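Teaching a robot arm by showing it - speaker notes
Fledance workshop, July, slot is 20 min incl. questions

Start with the ask: who here has jogged an arm from a pendant? Hands up. Who enjoyed it? Pause.
Pictures go up now, leave them up while talking.

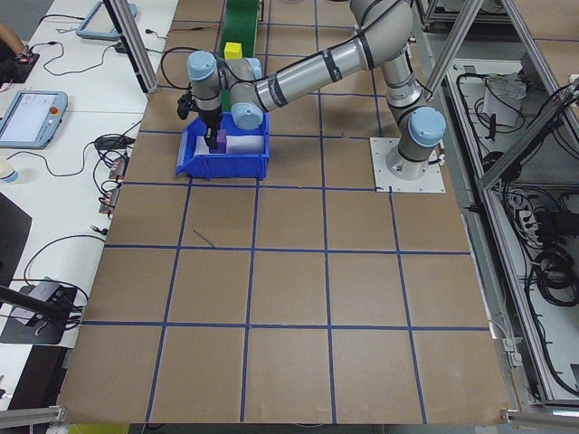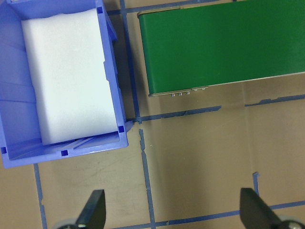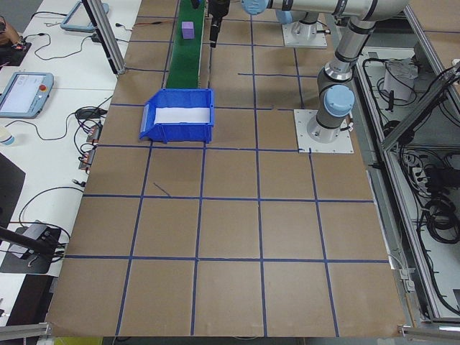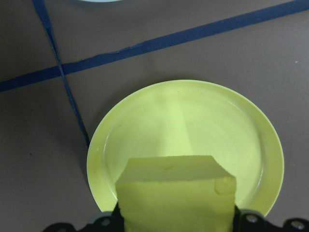
Bin, belt and plate work on the taped table. First and third from the fixed camera, second and fourth from the wrist.

What we do. Person moves a leader arm, the robot follows, we record joints + cameras. No waypoints. One good run = one demo. Ledesma project started with hand guiding (grab the arm, push it round), dropped it after a month - your own hands end up in the camera view and the policy learns hands.

Remote control fixes that but you lose feel. Say this slowly. Operator can't tell how hard the gripper is squeezing. Foam forgives you, hard blocks don't. Squeeze a foam block too hard and it pops out sideways when you open.

Numbers, one slide only:
- 357 demos recorded, 300 kept
- 6 operators
- the rest thrown out, mostly long hesitations over the bin. Also a few where the operator bumped the rim and carried on

Point on hesitation: if the person stops to think, the robot learns to stop too. It doesnt know why you stopped. We now tell people to rehearse the move once with recording off. Boring, works.

Tape grid - someone always asks. It's for start positions. Call a square, put the object there, record, next square. Without it everyone puts the block in the same comfy spot near the middle and you find out in testing. Tape does wear, the torn edges show up in the wrist view. We left it like that, policy didn't seem to care.

Wrist view vs fixed view. Ask the room which they'd keep if only one. Most say fixed. Look at the fourth one, fingers on the sponge with the plate behind - try judging that grip from the fixed camera. Then the other way: from the wrist you have no idea where the rest of the arm is. Keep both. Sync them!! Gisham lost a whole afternoon's recordings to a clock offset.

Operators: short sessions. Quality drops before they notice it. Swap when the grabs get sloppy, dont wait to be asked.

E-stop on the pendant stays within reach, even when driving from the leader arm. Non negotiable.

If time - the Fisura clip, recovery demos. Deliberately start from a bad grasp, then fix it. Skip if past the 15 min mark.

Questions prob: how many demos is enough (depends, start small, train, look at failures, record those), can two people drive two arms (yes but talk to eachother out loud), does it work left handed (yes).

Leave last slide up with the recording checklist.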